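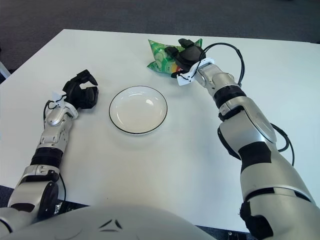

Ticket 929: Break room order sheet drops items when two people save
Opened by: Ghada Akl
Product: Ulel shared lists, desktop and phone
Site: Skanberg, second floor
Priority: Low, raised to Normal
Status: Closed

Original report

We keep the break room order in a Ulel list. Anyone on the floor can add a line, and on Tuesday afternoon I export the list and send it to Derkby, who deliver the next morning. Since the middle of May, lines have been going missing. Someone adds coffee filters, sees them on their own screen, and by the time I export they are gone. Other people's lines are still there. There is no error message on either the desktop or the phone.

The list has a history page, but the missing lines don't show up there as deleted. They don't show up there at all.

What I have tried so far:
Signed out and back in on the desktop.
Reinstalled the phone app.
Exported as a spreadsheet and as plain text. Same lines missing in both.
Asked people to add their items again. Most of the second tries stayed.

I can work around it by asking everyone to send me their items by message, but that is what we were doing before we had the list.

Support reply 1

Thanks for the detail. A few things to check first.

Please open the list settings and tell us what is shown next to "List size." Lists over 1,000 lines are moved to a different storage type and can behave differently. Archived lines count toward the total even though they are hidden in the normal view.

Please also tell us whether the people whose lines go missing are on the phone app or the desktop, and which version they have. The version is at the bottom of the Help page.

Ghada Akl

List size says 929, archived lines included, so we are under the limit. It's the same as our ticket number, but I checked it again and that is what it says.

The missing lines all came from phones. I asked everyone on the floor who uses the list. The desktop people have not lost anything. Phone versions are mixed. Some are on 17 and some are on 6, which must be very old. I didn't know it would still open.
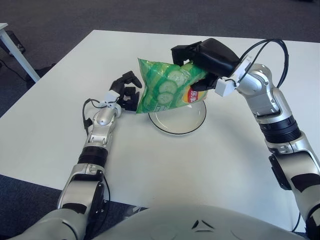 Chips are the item people complain about most, and they are also the line that gets edited most. Someone puts down one flavor, someone else changes it, and a third person adds a note. If the fault has to do with two people being in the same line at once, I would expect it to show up there before it shows up on dish soap. Last week the chips line disappeared together with the two lines under it.

Support reply 2

That is useful. Version 6 of the phone app saves a whole section of the list at a time. Version 17 saves one line at a time. If a version 6 phone has a section open and someone else adds a line to it, the older phone will write its own copy of the section over the new one when it saves. The history page only records deletions made by a person, so nothing is logged when this happens.

We would like to confirm this before calling it the cause. Could you run the following test with one phone on each version?

1. Make a new list named Test with one section and three lines.
2. Open the section on the version 6 phone and leave it open.
3. On the version 17 phone, add a fourth line and save.
4. On the version 6 phone, change the wording of the first line and save.
5. Refresh on the desktop and count the lines.

Ghada Akl

Ran it on June 6, 2023, before the export. The fourth line was gone after step 5. I ran it again with the phones swapped, so that the version 17 phone had the section open and the version 6 phone did the adding. All four lines stayed that time.

I also ran it with both phones on wifi and then with both on mobile data. No difference.

Support reply 3

Confirmed on our side as well. The cause is the section save in version 6. Steps to fix it for your list:

Step 1. Update every phone to version 17. Phones that can't take the update should use the list in the browser, which saves by line.

Step 2. In list settings, turn on "Require current app." Older versions will then open the list as read only. The setting can take up to an hour to reach all phones, so it is best done at the end of the day.

Step 3. Split the list into smaller sections. This isn't needed once the first two steps are done, but it makes the export easier to read. Many customers use one section per shelf or per type of item: drinks, snacks, paper goods, dishes and plates, cleaning.
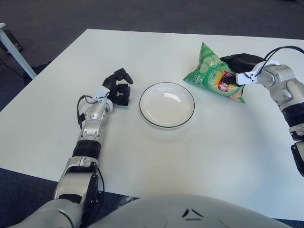
Step 4. Archive finished orders to a second list. This keeps the main list well under the size limit. Choose the lines, then Move, then New list. Don't use Copy, as copied lines stay in the first list and count twice.

Step 5. Export once and compare it with the list on the screen before sending it to your supplier.

Ghada Akl

Steps 1 and 2 are done. One phone would not update, so that person is using the browser. It works but the add button is small.

Step 3 done with five sections. I put plates under dishes and paper plates under paper goods, and I expect I will be asked about that.

Step 4 took two tries. The first time I picked Move and got a message that the new list needed an owner. I set myself as owner and it went through. You may want to add that to the instructions.

Step 5, the export matched. I sent it to Derkby and the delivery slip agreed with what I sent, apart from the dish soap, which they had out of stock.

The Egan building uses the same kind of list with its own supplier. I have passed the steps on to them. They hadn't reported anything missing but they have older phones too.

Support reply 4

Thank you. We have added the note about the list owner to step 4. The read only message in version 6 will also be changed so that it tells people to update, as at present it only shows a lock symbol.

We will leave the ticket open for two more orders.

Ghada Akl

Two orders done and nothing missing from either one. You can close it.

Closed by support. Cause: outdated phone app overwriting shared section. Fix: app update, current app required.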